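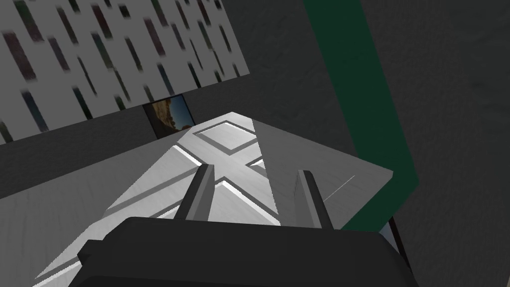 Progress report: simulated cell, wrist view and gripper set-up

Prepared by Bogdan Buzatu, Ovon
For the Husitz equipment program
September 22, 2021

1. Scope of this report

This report covers the work done on the Mabaso cell since the last payment. The cell is a single arm with a two-finger gripper, and every change to it is first made and checked in the simulated copy before it goes to the hardware. Most of the period went into the simulated copy: the gripper model, the wrist camera mount and the set of panels used for contact trials. The remaining time was spent on routine care of the real gripper and one repair.

2. Gripper model

The old gripper model was drawn from a supplier outline and had single-piece fingers. It has been replaced. The body is now a closed shell with rounded corners and a stepped shoulder, and the two fingers are separate parts with squared tips. Each finger has its own collision shape. Under the old model, contact at the tip and contact at the base of the finger were logged as the same event, and we could not tell a good touch from a bad one.

The finger pads have been given their own friction setting, separate from the shell. Values for the pads are still those carried over from the bench test and will be measured again after the next pad change.

One fault was found during this work. The right finger was offset from its slide by a small amount, so that the fingers closed off centre. The cause was a mirrored part that kept the origin of the left finger. The part was rebuilt with its own origin and the offset is gone. The same check was run on the shoulder and the wrist plate, with no further faults.

3. Wrist camera mount

The simulated camera is fixed to the wrist and looks out past the fingers. The mount was set so that both fingers stay in view at the bottom centre, with the gap between them clear. In the rendered view at the head of this report the gripper body covers most of the lower edge, which is the position we want for checking the finger tips against a surface. The cost is that part of whatever lies beside the gripper at lower right is hidden behind the body. For panel work this is acceptable. For work on small loose parts it may not be, and a second mounting position has been saved under a separate name so that the two can be compared.

The mount angle is now stored in the cell file with the arm settings. It used to be kept in the viewer settings, where it was lost each time the viewer was updated.

4. Panel and room set

The contact trials use a large pale panel with raised mouldings, including a square frame and a crossed pattern. The mouldings were chosen on purpose. A flat panel gives the collision checker very little to do, while diagonal ridges show at once if the tip path is too low. Seen from the wrist at a steep angle, the ridges have bright top edges and darker sides, and this is enough to judge the lie of the surface by eye when a run is reviewed.

The surrounding room was loaded from the Zikau set without changes. Its walls and floor are dark and plain. The textures on some of the background objects are of low resolution, most plainly on the streaked panel at upper left. We looked at replacing them and decided against it. They play no part in contact and the sharper versions slowed loading.

Lighting is even throughout. No work on shadows is planned in this phase.

5. Contact trials

The first batch was 60 approaches to the panel, all from the same start pose. It was used only to confirm that the new collision shapes reported correctly. Of these, 11 were logged as contact on the shell before contact on a finger. All were traced to the approach angle at the wrist and none to the model. The approach was changed to bring the wrist up earlier.

The second batch is set at 500 approaches with varied start poses. It is under way and no result is claimed for it here. The log format is fixed and will not change until the batch is complete.

6. Care and repair of the real gripper

The finger slides were cleaned and greased on the normal schedule. The pads were inspected and left in place. During the cleaning, play was found in the left slide. Two screws in the slide cover had backed out — thread lock had not been used at the last assembly — and both were replaced and set with thread lock. The assembly sheet has been changed to include it.

The gripper cable was rerouted at the wrist to take strain off the connector. The bend is now outside the range of the last joint. After the repair the open and closed positions were taught again, and the new values were copied to the simulated cell the same day.

7. Open items

The pad friction values need to be measured again, as noted in section 2.

The second camera position has been saved but not tried. It will be run against the small-parts tray once the present batch is finished.

The spare slide for the left finger is on order. The cell can run without it, but we would prefer not to start the long hardware trials with no spare on the shelf.

8. Next period

The plan is to finish the second batch, review the contact logs and move the approved approach path to the hardware at reduced speed. Hardware trials on a matching moulded panel are to be complete by the end of December. No change to the budget is requested. If the spare slide is late, the hardware start will move and the program office will be told in writing.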